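Keep the clumsy ones

We have 1,391 examples of one short job with a can, a patterned cloth and a white tray, all done by hand with two hand-held grippers. Elaine Barros wants to drop the 131 in which the person hesitates. I think we should keep them.
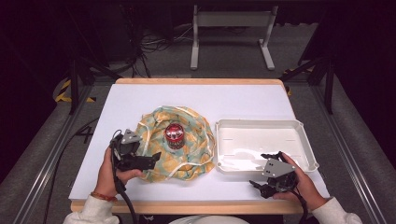
What the clean set leaves out

A cloth never lies the same way twice. A person slows down and tries again, and a learning system needs to see that too. Train it only on smooth runs and it has nothing to go on when a fold gets in the way.

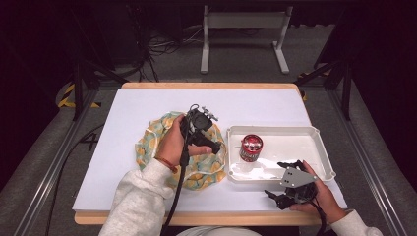
Can in the tray, cloth to the left, a gripper in each hand.

Wael Ghoneim says slow examples teach slow habits. He may be right about a few of them. I would mark those and leave them in until Jarnden has been trained both ways.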